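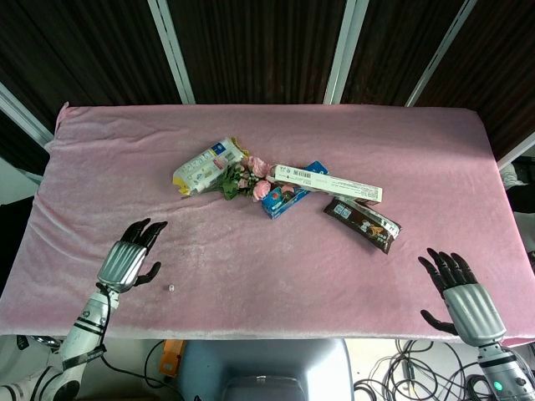

Table 4: snacks, boxes and roses on pink velvet.

Renutlow Table Settings – Gallery

Posted 7 Jun 2020 in Tables and Textiles

The Renutlow gallery collects tabletops and what gets put on them. Most of the entries are about cloth, because the cloth changes the look of a table more than anything else does. Table 4 is the pink one. It has its own page now, with notes on the cloth and the items, after several readers asked for more than the single line it had on the old index.

The cloth

Pink plush velvet, laid over a rectangular table. It hangs over the front edge and makes a soft, rounded lip there. Velvet shows every change of light. The same pink goes a shade paler where the light hits it, and the faint wrinkles show up as well. We don't iron plush. Steam from the back, with the pile hanging free, is enough for most creases, and the small ones can stay.

One corner at the far left is folded up. Plush of this weight does not lie flat at the corners unless it is pinned or clipped under the tabletop.

The flowers

Artificial pink roses with green leaves. The pink is close enough to the cloth that the leaves do most of the work of separating the two. Artificial stems are the better choice on velvet, as a water mark in the pile is hard to get out. Before putting them away, shake the dust off outdoors and store them upright.

The packages

A white snack package with yellow ends, printed in blue and green, is at the left of the pile. A dark brown wrapper with a picture of a chocolate or coffee treat is at the lower right. The brown is the darkest thing in the group of items and stands out well on pink.

The boxes

Two of them. The blue one has colorful graphics and sits at a tilt under the bouquet. The long white one lies across the top of it, barcode end to the left. Stacking boxes at different angles gives a pile some height without a stand.

The small cube

White, the size of a die, and set apart from the rest on the left. Small items sink into plush a little, so anything smaller than this is better on a flat weave.

Notes on size and care

For a table 60 inches long, a cloth of 94 inches leaves 17 inches of drop at each end. That is plenty for plush, which is heavy and pulls down on its own weight. Wash cold, inside out, and hang to dry. Brush the pile in one direction while it is still slightly damp. A lint roller picks up crumbs and loose fibers between washes.

Fold velvet as few times as possible for storage. A cardboard tube is better if you have the closet space – roll it with the pile facing out and cover it with a cotton sheet.

More from the gallery

Table 3: Lenescombe check, blue and white
Table 5: Plain linen with the Moletti bowls
Table 6: Pai runner on bare oak
All tables (22)

The April entries have been moved to the archive. Old links to them still work.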